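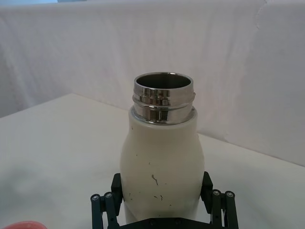
**Home-built arm: grip slips when the wrist tilts**

**benchgoblin**

Third post about this build, first one with a real question. For anybody new, it's a tabletop arm in my spare room, running on a Trellbridge controller board, with a parallel gripper I put together from the Skusteck plans. It closes fine. It goes where I tell it, mostly. My trouble is steel bottles. It picks one up straight, no drama, and then when I tilt the wrist to pour, the bottle creeps down through the fingers. Over 13 tries last night I dropped it 2 times, and the rest were ugly.

My pads are flat and black, printed in the flexible stuff. Bottle weighs 380 grams with a bit of water in it. Do I need more motor, or different pads?

**oldmillpete**

Different pads! Flat pad on a round bottle means you're touching along a skinny line on each side and that's all you get. Print a pair with a shallow V in them and try again before you spend a cent.

**kettle_drum**

I'd go the other way. V pads are great until you want to pick up a box or a pen, and then you're swapping fingers all evening. I ran V's for a winter and went back to flat with a strip of thin silicone glued on. Also, where are you grabbing it? Looks really low to me, down near the base. All the weight of that steel neck is up above the fingers, so when you tip it the whole thing wants to swing.

**benchgoblin**

Low, yeah. I've been doing that so the wrist camera can see the mouth of the bottle. If I grab at the middle, the neck gets too close and I lose the rim.

**kettle_drum**

Then move the camera, not the grip.

**oldmillpete**

Easy to say! Moving the camera means redoing the calibration, and that ate most of my May. I still say V pads. You can make the V so shallow that a box sits across it just fine.

**sparrowhawk77**

Jumping in on the motor question because you both skipped it. What current limit are you running? The Trellbridge boards ship with it turned way down, and a lot of people think they've got a weak motor when they've got a shy setting. Go up in small steps and feel the motor case after each one.

One more thing - check the screws at the linkage pivots. Mine backed out a hair and the fingers splayed at the tips when they closed on anything hard. It felt exactly like slipping.

**benchgoblin**

Oh, good call on the screws. Left side had a little wiggle in it. Snugged both sides up and added a dab of threadlocker. I also raised the current limit by 10 percent and glued on silicone strips, since I had a sheet sitting in the drawer.

Ran the pour again at 11 pm like a sensible person. Still creeps, but much slower, and it got all the way over and back without letting go.

**oldmillpete**

So you changed three things at once and now you don't know which one did it :)

**benchgoblin**

Guilty. I'll peel the strips off tomorrow and run it again.

**mudflap**

Is that painted finish slick? I had a bottle with a coating like that and nothing held it well. Wiping it down with alcohol helped more than anything I did to the gripper. Mine had picked up a film from being handled.

**kettle_drum**

Seconding the wipe. Do the pads too.

**sparrowhawk77**

If you end up wanting the V shape after all, there's a set in the Mollel parts library that bolts on to the Skusteck fingers. The holes needed a quick pass with a drill on my printer. Skip the Ondgate ones, they're too thick and you lose travel.

**oldmillpete**

I've got the Ondgate ones and they're fine? You lose a little opening, sure, but a bottle that size still fits with room to spare.

**sparrowhawk77**

Fits, yes. Try getting around it when your approach is a bit crooked.

**benchgoblin**

Downloading the Mollel set now. Alcohol wipe first, then bare pads, then the V's, one at a time so Pete doesn't yell at me. Will post numbers.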